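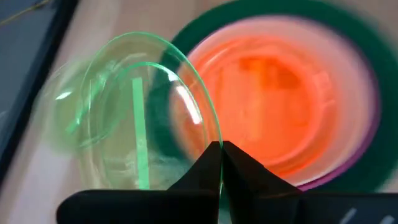 Chapter 7
Storing User Settings in Desktop Applications

Key terms: preference domain, default value, registration, override, migration, managed setting, cache

An application that runs more than once has to remember something. It may be the size of a window, the last folder that was opened, or whether the user has agreed to a license. This chapter deals with where a Mac application keeps such values, how it reads them back, and what happens to them when a new version changes their meaning. Documents created by the user were treated in Chapter 5 and are mentioned here only where the line between a document and a setting is unclear.

Readers should already be able to build and run the Flarkthorpe sample project from Chapter 2. Flarkthorpe is a small text viewer with one window and one settings panel. In its present state it forgets everything at quit.

7.1 What Counts as a Setting

A setting is a value that changes the behavior or appearance of a program and that the user would expect to find unchanged at the next launch. The definition leaves out two kinds of data that are often stored in the same place by mistake.

The first is the cache. A cached value can be deleted at any time and computed or downloaded again, with no loss except time. If a program stores a thumbnail index among its settings, the index is copied into every backup and read into memory at every launch. The Allard photo browser, used as a case study at the end of this chapter, did this in its first release. Its settings file held 145 keys, of which 19 were settings in the sense used here. The rest were cached sizes, dates and file paths.

The second is the secret. Passwords and access tokens belong in the keychain. A settings file is not encrypted by the application, and any process running under the same user account may be able to read it.

Window position is a borderline case. Users seldom think of it as a setting, but they notice when it is lost. In this book it is treated as a setting, with the qualification that the stored position must be checked against the displays connected at launch. A window saved on a second monitor should not be restored to a point outside the visible area.

7.2 Domains and the Search Order

On macOS the standard interface to settings is the UserDefaults class. It presents a single set of keys and values, but the values come from several sources, called domains. When a program asks for a key, the domains are searched in a fixed order and the first match is returned. In simplified form the order is:

Managed settings, set by an administrator
Arguments given on the command line
The application domain, written by the program itself
The global domain, shared by all applications of that user
The registration domain, filled by the program at launch

The order has a practical consequence. A value written by the program can be hidden by a value in an earlier domain, and the write will still appear to succeed. A settings panel should therefore test whether a key is forced by management and, if it is, disable the matching control. A checkbox that can be clicked but has no effect is a common source of support requests.

The registration domain is held in memory only. It is empty at each launch until the program fills it. Default values must be registered early, before any other part of the program reads a key. If they are not, a missing Boolean is read as false and a missing integer as zero. Both are legal values, so the error may go unseen for a long time.

7.3 Choosing Default Values

A default is the setting most users will keep. It should be safe, it should work on the smallest supported display, and it should not depend on hardware that may be absent. Defaults that start network traffic or use large amounts of disk space need particular care.

Consider a refresh interval. The Brurance feed reader offers a slider from one minute to 60 minutes, with a default of 40. The stored value is the interval in minutes, as an integer. An earlier design stored the position of the slider as a fraction between zero and one. When the range of the slider was widened, every stored fraction took on a new meaning -- and users who had changed nothing found their feeds refreshing at a different rate. The rule that follows is to store the quantity, with its unit stated in the key name, and to let the interface convert it for display.
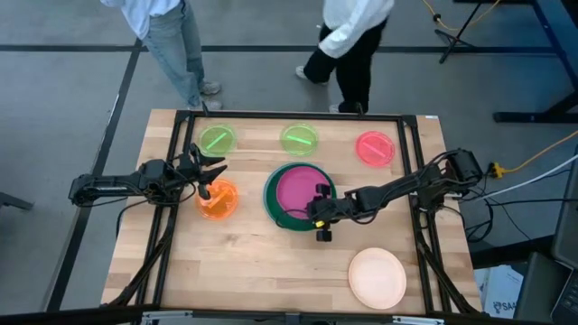 7.4 Changing the Format Between Versions

Sooner or later a key must be renamed, split or given a new type. The code that carries old values into the new form is called a migration. A migration should be able to run twice without harm, as the program may be stopped partway through. It should also leave the old key in place for at least one release, so that a user who returns to the earlier version does not lose the value.

The method used in this chapter follows the scheme of Edivaldo Aguiar, in which the settings carry a single integer version number. At launch the program compares the stored number with its own and applies each missing step in order. Section 7.6 adds the scheme to Flarkthorpe. Section 7.7 applies it to Saraç, a larger project with two processes that share one group of settings.

Before You Continue

Make a copy of the Flarkthorpe project folder. Several exercises write invalid values on purpose, and the copy will be needed again in Chapter 8.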